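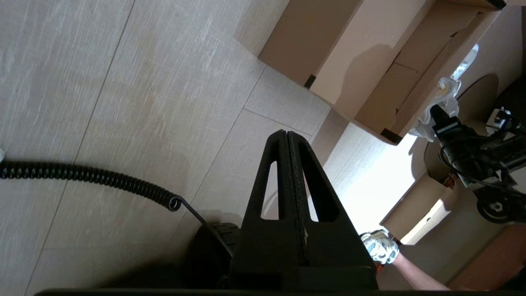

**Wood-look tile, large format: grout lines and fine scratches**

**grout_line_89**
Floor is light beige wood-look tile, big rectangular pieces, thin joints. We use the room for packing and unpacking, so cardboard boxes get dragged across it most days. Fine scratches now show in low light. Cleaner so far: Sarkunel neutral, diluted per label. Is this wear in the glaze, or residue I can get off?

**pascu_tiler**
Could be either. Cardboard alone won't mark a porcelain glaze. Grit trapped under the box will. Wipe one mark with a damp melamine pad, light pressure. If it lifts, it was transfer.

**Nullier**
Disagree on melamine. It is an abrasive and will dull a satin finish. Try isopropyl on a white cloth first.

**pascu_tiler**
Two passes won't dull porcelain. I have laid 2,126 square feet of this type of tile and cleaned most of it that way.

**Nullier**
Laying it and looking at it three years later are different jobs. Test behind a door.

**grout_line_89**
Tested both on separate marks. Alcohol did nothing. Melamine took off maybe half of the dark ones – the pale ones stayed. No change in sheen that I can see.

**pascu_tiler**
Then the dark ones are transfer and the pale ones are scratches. Leave the pale ones.

**kerf_and_joint**
Look at the boxes too. Plastic corner protectors pick up grit and hold it. If yours have them, wipe the undersides or put the box on a mat before you slide it.

**grout_line_89**
Some do, black ones. Hadn't considered those. Any mat you'd recommend?

**kerf_and_joint**
Prelico felt-back runner, the long one. Cut it to fit. Vacuum the felt side weekly or it does the same thing as the corners.

**Nullier**
Or lift the box.

**grout_line_89**
Not at the weight these arrive. Ordering the runner. Will post again after a month of use.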